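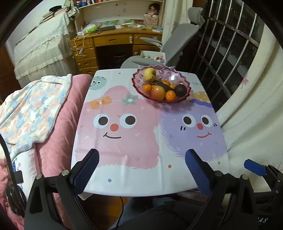 Runar hand gripper facing a fruit bowl, ready for the first pick.

Recording your first task with the Runar hand gripper

Last updated in November by Regula Egger

The Runar is a gripper you hold in your hand and use to pick things up while it records the movement. The recordings are used to train a robot arm later. This page covers the kit as it ships from Lanz, from charging to the first set of finished recordings. It takes an evening if you have a table and some fruit.

I bought the standard kit for $895. Lanz also sells a two-hand version, which I have not used.

What you need

The Runar gripper with its strap and cable
The Sorar app, installed on a phone or a laptop
A small table you can walk up to from at least two sides
A bowl and several pieces of fruit in different sizes
A tablecloth or mat that will not slide

A plain cloth is not required. Lanz recommends a cloth with a print on it, and my tracking was steadier with one. A bare white table gave me dropouts in the first few recordings.

Step 1: Charge and update

Charge the gripper fully before you pair it. The light on the handle turns solid when it is done. Open Sorar, choose Add Device, and hold the power button until the gripper's name comes up. If there is a firmware update, install it now. Mine took 9 minutes and the app looked frozen for most of that time. Leave it alone.

Step 2: Check the fingers

The fingers have blue rubber pads. Wipe them with a damp cloth and let them dry. Check the screws on the finger brackets and tighten them with the small key from the box. Stop when they are snug. One of mine was loose on arrival and the fingers did not close evenly.

Squeeze the trigger all the way, then let go. Do this five times with Sorar open on the Calibrate page. The bar should reach both ends each time. If it stops short, run the calibration again with the cable unplugged.

Step 3: Set up the table

Put the bowl toward the far side of the table and leave the near side clear. You need somewhere to put the fruit down. Mixed fruit works best for a first task. An apple is wide and smooth, a mandarin is small, a pear is narrow at one end, and an avocado is dark enough that you can find out how your lighting holds up.

Glass bowls are allowed, but watch for glare. A ceiling light can leave a bright spot on the rim. I moved a lamp and got rid of most of it. Draw the curtains if you record by day, as changing sunlight between recordings makes the set harder to use. I record after 8 p.m. and keep the same lights on the whole time.

Step 4: Record

Put the strap on and make sure the cable has slack. Start with the gripper over the near edge of the table, fingers open and pointing at the bowl. Press the side button once. Wait for the beep.

Move in slowly, close on one piece of fruit, lift it clear of the rim, and set it down on the cloth. Open the fingers fully before you back away. Press the side button again to stop.

Keep your free hand out of view. Do not correct a bad grip with it. If you drop the fruit, stop, delete the recording and start over.

Put the fruit back in a slightly different spot each time. Do 32 recordings for the first set. That is the minimum Sorar accepts for a training job.

Step 5: Review and upload

Sorar marks each recording green, yellow or red. Delete the red ones. Play the yellow ones and look for places where the gripper path jumps. I usually keep half of them.

Upload over Wi-Fi. The basic plan holds 3,000 recordings, and deleted ones stop counting after you empty the trash. If you use Plirkero for training, pick it under Export and the files will go there directly.

Common problems

The app says "tracking lost" near the bowl. You are probably too close. Back up a hand's width and come in from a higher angle.

Mandarins slip out. Clean the pads again and grip below the middle of the fruit.

The trigger feels stiff. The cable may be pulling on the handle. Run it over your forearm and under the strap.

Recordings stop early. Check free space on the phone. Sorar does not warn you until it is full.

Is the kit worth the price?

For one person recording at home, I think so. The gripper is light enough for an hour's work and the pads have held up. The app is the weak part. Search is poor, and you cannot rename more than one recording at a time. The printed manual skips calibration completely, so keep Step 2 handy.

Next page: Recording with two people and one gripper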